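6th November

Glue trials for the Stunbridge chair repairs, second batch.

Mixed fresh hide glue this morning, 50 g of pearls to 100 ml of cold water, left to swell until they were soft all through, then into the pot. Kept it at 60 degrees. The old pot thermostat reads high, so go by the glass thermometer hanging on the hook and ignore the dial.

Cut test pieces from the broken Clarkaretti rail. It is beech, fairly dry, with old glue still in the mortises. Got most of that out with warm water and a toothbrush. Scraping took wood off with it, so I stopped after the first one.

Three sets of joints:

A – glue straight from the pot, parts at room temperature.
B – same glue, parts warmed for 2 minutes with the heat gun on low.
C – liquid hide glue from the bottle (Osis, opened last winter).

Set A gelled before I had the clamps on. Open time was about 30 seconds, less near the door. Set B gave me enough time to seat the tenon and wipe off the squeeze-out. Set C went together easily but the glue smelt sour and stayed tacky on the offcut, so I don't trust the bottle. Needs replacing.

Tenon shoulders on chair 181 are still out by a shaving on the left side. Not touched today. Clamps stay on overnight and the pieces get broken in the vice tomorrow.
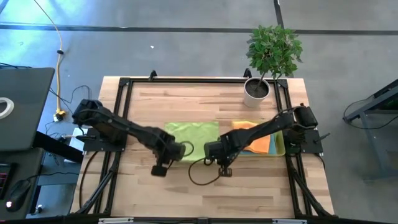
Nizar Daher thinks B will come out best but that I should try the parts warmer still, and wants a fourth set with a pinch of urea in the glue before we do anything to the real chairs. Fair enough – there is enough rail left for one more set. Urea is in the tin marked Honorato, top shelf.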